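The Bin Will Not Save You

Every January the same advice comes back around, and every January I read it with my arms folded. Buy bins. Sort your supplies into the bins. Feel calm. My sister-in-law sent me a link to a set from a company called Wolari, 14 pieces in matching colors, and under it she wrote "this would change your life." I have heard that about a label maker, a pegboard and a rolling cart that now holds mail I haven't opened.

What bothers me most is that the advice has crept from the pantry into the first aid shelf. People now write about storing masks and dressings the way they used to write about storing pasta. One set of instructions I read ran to 2901 words. It told me to take everything out of its carton, throw the carton away and line it all up by type in open plastic bins, so I could see what I had at a glance.

I can see the appeal. But the carton was doing a job. It had the size on it, and the lot number, and very often the expiration date. Tip the contents into a bin and you get a tidy row of things you can't vouch for in two years.

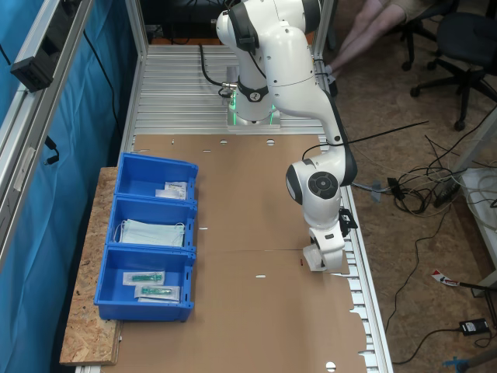
Paredes, 1/23/18

Three blue bins set end to end, a stack of face masks in the middle one, a small sealed packet in the next and a pair of clear sterile packages in the last. It looks sensible, and maybe it is. My question is the one I ask about my own hall closet: what happens when the row fills up? A bin with two things in it is easy to love. Give it until March and it will have cough drops, a dead thermometer and a phone charger.

I put this to Zulema Saavedra, a friend who ran the supply room at a small clinic for years. She didn't agree with me as much as I'd hoped. Open bins are fine, she said, if one person is in charge of them and things get used up fast. At her clinic the masks were gone before anybody could make a mess of them. What she couldn't stand was a deep bin. Whatever sank to the bottom stayed there, and she once pulled almost 70 expired packets out of a single one.

So shallow, then, and not many things in each. Fine. I'll give the organizers that much. I still don't see why a household that uses four bandages a year needs a system borrowed from a place that uses that many before lunch. Most of us need one box with a lid, kept somewhere the kids can't reach, and the good sense to look through it once in a while.

My sister-in-law's set arrived last week, by the way. She bought it for herself. She's storing the spare bins inside the bigger bins.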